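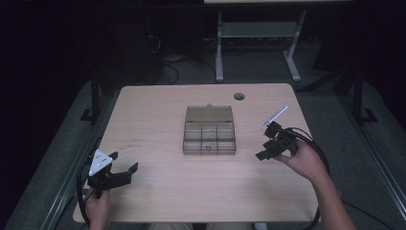

About us

Birnel sorts small things. Buttons, beads, fuses, jigsaw bits, fishing weights, the screws that came with a shelf and didn't go back in it. We sell the boxes to put them in and we run sorting sessions for people who own the boxes already and have never got round to it.

We're on Akyol Street, up the stairs, door on the left. One big room with carpet, tables, and a back cupboard full of stock. Bell doesn't work so knock.

How it started

A market stall in Brallow, Sundays only. We were selling off a dead haberdashery's stock - 2,000 buttons in biscuit tins, all mixed. Couldn't shift them. Nobody wants a tin of everything. Spent a wet week putting them into compartment boxes by colour and they went in two Sundays, and then people started asking where we got the boxes. So that was the business, more or less. The buttons ran out. The boxes didn't.

What we sell

Mostly clear plastic organisers with hinged lids. Clear or smoke tint. The smoke ones are more popular and we don't really know why, you can see through them nearly as well and they don't show fingermarks so much. Fixed partitions or lift-out ones. If you are storing anything under 5mm get the fixed. Lift-out partitions leave a gap at the bottom and seed beads WILL find it.

We keep 30 sizes on the shelf. More to order, allow a fortnight.

The Gremevari is our own range, shallow box, small cells, one latch at the front. Latch was too stiff on the first batch, we know, it's been changed. If you've got a stiff one bring it in and we'll swap it, no reciept needed.

We also do labels, trays, tweezers, magnifiers, and little scoops that cost next to nothing and sell better than everything else put together.

Sorting sessions

Two hours, evenings mostly, starts at 7. Bring your own muddle. You get a table, good light, a loan box and somebody from here to ask. Tea included. Biscuits if someone's been to the shop.

How it goes:

Tip out a bit at a time, a handful, not the whole drawer. Big things out first. Then pick one way of sorting and stick with it - colour or size or what it's for, but pick one. People change their mind half way and end up with three systems in one box.

Leave some cells empty. You will find more of whatever it is behind the sofa.

One compartment for the odd ones. Every box needs it. Don't put it in the middle, put it at an end, or your eye goes to it every time you open the lid.

Lid open and pointing away from you while you fill, shut before you lift. Check the latch. We have picked beads out of that carpet on our hands and knees more times than we'd like.

The tables are ordinary wooden tops, a bit marked by now. Red wax, beetroot dye, somebody's nail varnish, all sorts has been spilt in this room over the years. We wipe down between groups but please put paper under anything that leaks, and no glue guns.

Schools and groups

We go out to schools, care homes, repair cafés and craft clubs within an hour of Brallow. Sorting is good for small hands and for stiff ones. We bring the boxes and 400 mixed pieces per table, you bring the tables. Nothing small goes out to under-fives, we have a chunky set for them instead (cotton reels, big pegs, lids).

Schools can keep one box for the classroom afterwards. Teachers tell us it mostly ends up full of pencil sharpeners and that's fine by us.

Old boxes

Bring them back. Cracked lids, missing partitions, hinge gone, doesn't matter. We make one good one out of two bad ones and sell it cheap on the shelf by the door. Got through 100 of them last winter and there's another stack wating.

Opening

Shop open most days 10 till 4, later when there's a session on. Closed Sunday, that's still market day. Closed for a week in May for stock-taking, which in a shop like this takes every hour of it.

Not sure what size you need? Measure your drawer, inside, height as well - everyone forgets the height - and email us the numbers.

14 shares | 3 comments

Contact | Delivery and returns | © Birnel, Akyol Street, Brallow | Back to top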